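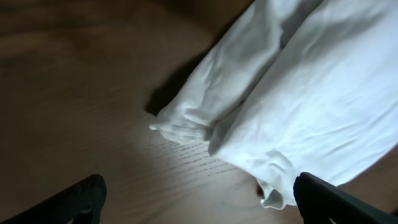
Words by Leonora Saludo
Film | Features

The house in Brirnby has two staircases, and for most of its running time the film of the same name only lets you see one of them. The second turns up late, behind a door that has been in the background of a dozen earlier shots. When I saw it at a late screening on a Friday, a man in my row said "oh no" quite loudly, and he was right to.

Brirnby is the second feature from Katia Palumbo, whose first, Zasten, played a handful of festivals and then more or less vanished. That was a ghost story set on a ferry, and it had a good first half. Palumbo agrees with this. "I had an ending I liked and I bent everything to get to it," she says. "The last half hour is people explaining things on a deck."

There is very little explaining in Brirnby. Darcy Grimshaw plays Woldemariam's daughter-in-law, newly widowed, who comes back to her late husband's village to clear the family home before it is sold. Woldemariam himself, the old man of the house, is never seen. He is a voice upstairs, asking for tea, asking what time it is, asking who has come in. She answers him for seven days. The audience works out before she does that the number of days matters.

Palumbo wrote the script with Leonardo Ruggiero, who also cut the film. They had 785 pages of drafts between them by the time shooting began in July, most of it thrown away. Ruggiero kept the discarded scenes in a box and went back to them while editing, to check what the audience could manage without.

"There was a priest," he says. "There was a whole history of the village. We shot some of it. Every time we took a piece out, the voice upstairs got worse."

The voice belongs to Rosalba Caputo, a stage actor who had never made a horror film and doesn't watch them. She recorded her lines on set, lying on the floor of the room above, so that Grimshaw was always answering a real person through a real ceiling. The pitch was lowered a little afterwards. Caputo asked for a cushion on the second day and was given one.

Grimshaw found it useful. "You start to listen for whether she's moved," she says. "There's a take in the film where I look up too early. Katia kept it."

The film was made by Poreck, a small company that has mostly done television, and the money shows where it needs to and nowhere else. There are 2 effects shots. One is the staircase. Palumbo won't discuss the other, and I watched the film twice without being sure which it was.

Not all of it works. A subplot with an estate agent is dropped halfway through, and the score leans on the same low strings whenever someone goes near the landing. Viewers who want to know exactly what Woldemariam is will leave annoyed. A few in my screening did, and stood in the foyer arguing over the last shot. Palumbo has heard most of the theories by now and says one of them, from a 200-seat cinema on the coast where she did a question session, is better than hers.

She is writing again, this time alone, and it is set outdoors. Ruggiero will edit. He has read the first act and has already asked her to lose a character.

Brirnby is in selected cinemas now.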